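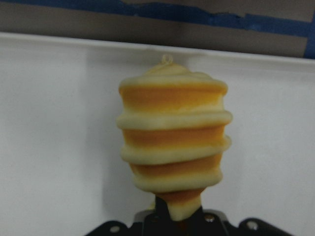
One respondent in the Liltholm group remarked that she never bothered with where the bread went, as long as the plates were within reach and there was somewhere to put a cup down. Comments of this sort were frequent in the open answers, and they shaped the way the present section treats food items and tableware together. Earlier work on table setting at home has tended to follow the order of plates and cutlery and to leave the food until last. Our respondents did not describe their tables in that way.

4.2 Placement of food items on shared surfaces

The survey returned 1261 usable descriptions of a light meal laid out at home. Each description was coded for the position of every dish and for the vessel, if any, on which a food item was placed. Coding followed the Srour scheme, with two changes. First, bowls and plates were recorded separately, including when a respondent used the word "dish" for both and the sense could be settled from the rest of the answer. Second, a tray was treated as a surface in its own right. Under the original scheme a pastry on a tray would have been entered as lying on the table, and the difference between the two matters for what follows.

Position was recorded by cell. A surface marked off with tape makes the boundaries plain to the coder, but it also raises the question of items that lie across a line. We assigned such items to the cell holding the larger part of the item and flagged them for a second reading. In all, 98 entries were flagged, most of them trays and large serving plates. Agreement between coders on these entries was lower than for the remainder, and they are left out of the comparison in Section 4.3.

Fruit and baked goods behaved differently. Whole fruit was usually given a plate or bowl of its own, also where there was only a single piece. Baked goods were placed on whatever flat vessel was nearest to the person eating – a tray in the Jarkonby answers, a plate in most others. Plates not in use were seldom stacked flat. Where a rack was available it stayed on the table during the meal, and respondents counted it as part of the setting.

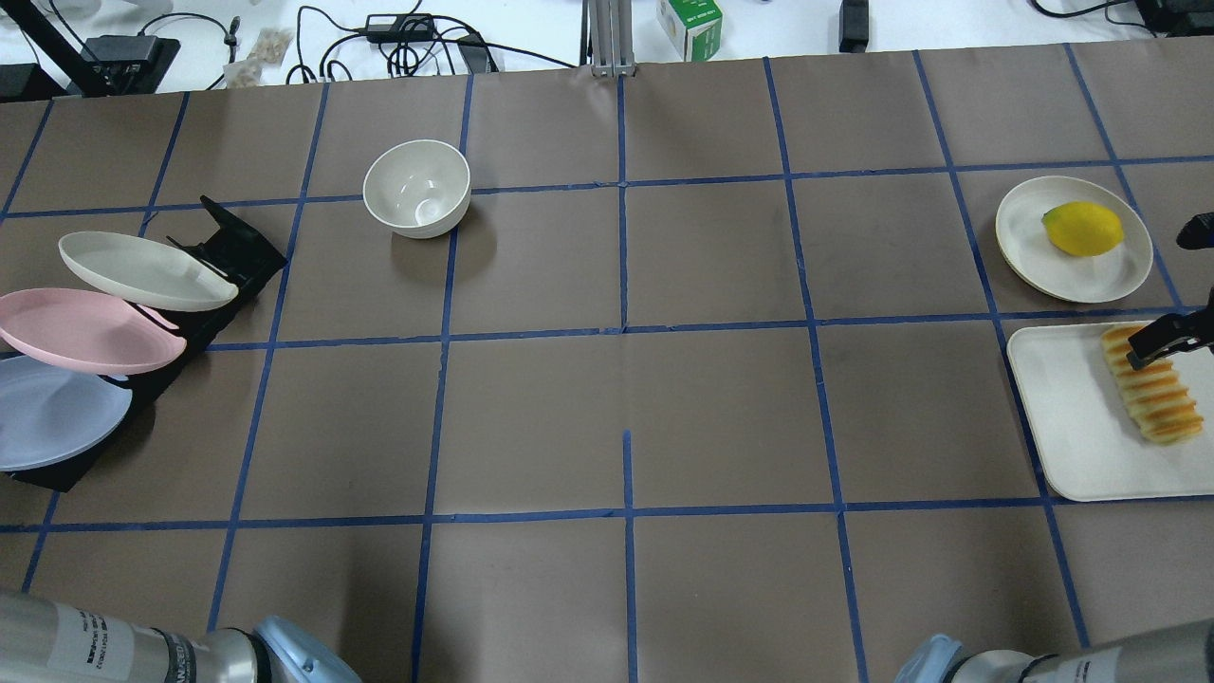
Figure 3. Tabletop divided by blue tape, with plates in a rack, a bowl, a lemon on a round plate and a pastry on a tray.

The arrangement in Figure 3 includes two cases discussed above, the fruit with a plate to itself and the tray lying across a line. The bowl falls within a single cell and would need no second reading. Empty vessels were coded in the same way as filled ones, following the practice of the Nandalex study.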